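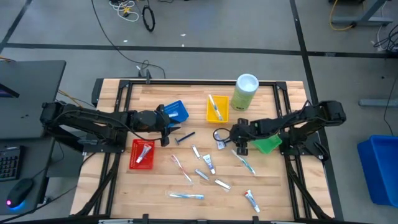 How often should I oil a butcher block top, and with what?

Posted by Vasanthi Devadiga

We moved into a place on Luvdale Road in December and it came with a butcher block work table. The top is dry and a little rough to the touch, and water soaks right in and leaves a dark mark. I don't know if it was ever treated. I have a bottle of mineral oil from the drugstore and half a can of something called Ukeva that the last people left under the sink. The label is mostly gone. Do I need to sand first? We would use it for bread dough and rolling out pie crust, not for cutting meat.

Sudheer Amin

Sand it first. If it feels rough now it will feel rougher after the first coat. I would start at 120 grit if there are stains and finish at 200 or close to it, going with the grain. Wipe off all the dust with a damp rag and let it dry overnight.

Then flood it with plain mineral oil. Leave it 8 hours and wipe off what is still sitting on the surface. A dry top will take two or three coats the first week. After that, once a month is plenty, or whenever a drop of water stops beading. Do the underside and the end grain at least once. If only the top gets oil, a wide board can cup.

Don't use the mystery can on anything that touches dough. Take it to the county drop-off with your old paint.

poduval_mill

Olive oil works fine, I have used it for years.

sostdale77

Please don't use olive oil, it goes rancid and the table will smell. Mineral oil and beeswax, 4 parts to 1, warmed in a jar set in hot water. Rub it on after the oil coats have soaked in. It fills the small gaps between the strips a little and water wipes off easier. Scrape dough off with a plastic scraper and don't leave wet towels on it.

Comments (3)

Vasanthi Devadiga: Thank you. Sanded it last night, first coat is on. It drank over half the bottle.

marlow_b: Is walnut oil OK?

Sudheer Amin: The kind that hardens, yes, but not if anyone in the house has a nut allergy.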